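Caring for a marble worktop
Kitchen guides > Worktops

Marble marks more easily than granite, and dark brown stone with pale veins shows dull patches as soon as the light catches it. This routine is the one we use on the Cedeck worktops in the Kuvthorpe kitchens.

What you need
2 soft cotton cloths
Washing-up liquid
Warm water
Marble sealer

Daily clean
1. Move everything you can to one end. A utensil caddy can stay on the worktop if you lift it and wipe underneath.
2. Put 2 drops of washing-up liquid in a bowl of warm water.
3. Wring the first cloth out well and wipe along the length of the worktop.
4. Go over it again with plain water, then dry with the second cloth.
5. Bend down and look across the surface towards the window. Smears show up as grey streaks. White veins in the stone are part of it and won't rub out.
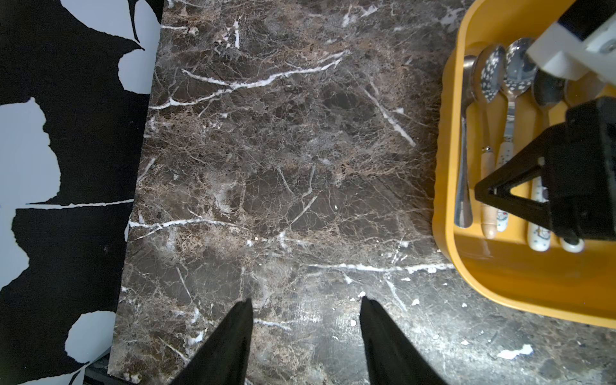
Sealing
Clean as above and leave overnight. Spread the sealer thinly, wait 17 minutes, then buff off what is left. Keep it away from fabric and wall coverings. Do the edges last.

Do not use vinegar, lemon or limescale spray on marble.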